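Conservation of the Nerkbridge panel paintings
Progress report to the Vestico Fund
19 May 2020

Prepared by Corinne Esposito, project lead

The grant covers the study and treatment of seven panel paintings from the former chapel at Nerkbridge. Work on five is complete. The sixth, a Saint Jerome in his study, is on the easel now, and the seventh has been examined but not yet treated.

Flurina Schnyder finished removing the old varnish from the Adoration. It had been applied unevenly, thickest over the sky, and the blue of the Virgin's cloak is now much closer to that of the side panels. She also took off two areas of overpaint along the lower edge. The original paint under them is worn but can be read, and she will tone the losses with watercolor.

Kwadwo Akolgo completed the infrared study of the Saint Jerome. The underdrawing shows the lion in a different position, facing the table, and a window that was never painted. He thinks the design was changed early - the paint layers show no sign of a second campaign. His notes will go into the catalog entry. 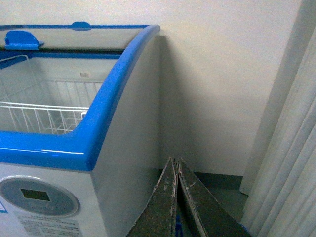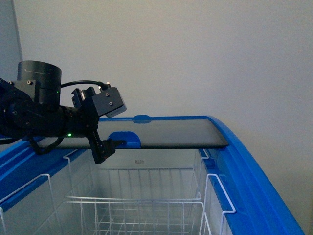

Will the seventh panel be ready for the exhibition?
Treatment should be finished in June, but the frame will follow later, so we plan to hang the panel unframed in a shallow case.

Despina Perić has drafted 83 pages of the catalog. The section on the workshop still needs the archive references, and Jozefína Hubáček is checking these against the chapel accounts. One entry in the accounts names a payment for "gilding and a lion," and we would like to confirm its date before the text is set.

Spending stands at around 70 percent of the award. The framing quote from Sterkora came in higher than planned, and we have moved money from travel to cover it. We are not asking for more funds. The loan agreement with the Majali collection is signed, and their condition report is attached.

Next steps are the retouching of the Adoration, cleaning tests on the seventh panel, and photography of the finished works for the catalog.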